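Chair shuffle, upstairs and down (workshop notebook, May)

Started just after lunch, when the big open room is at its quietest.

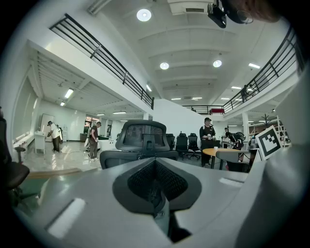

Mesh chairs first

I've been putting off the black high-backs for weeks and they went quicker than I thought! Headrest wobble is nearly always the one screw at the base (4 mm key, the Koden set, NOT the loose one in the drawer, it's chewed up). Did 16 of them before coffee. The lumbar frames are fine apart from one that clicks when you lean left, so I tagged it and put it by the Rotbridge shelving for now.

Padded ones

Slower going. Armrests on these work loose and the Alto spares are a hair too long, so I'm using two washers a side. Around 17 still to do. If you're sitting on one that leans, tell me which!

Mezzanine

Haven't carried anything up yet. The stairs are a pain with a chair in each hand, so one at a time please, and mind the railings, they scratch.

To order: washers, casters, more tags (yellow).

Comments

Mine squeaks but only in the mornings. Does that count?

Two washers worked on the Hartley stools too, thanks for the tip.

Contact the workshop | © Rotbridge | Back to top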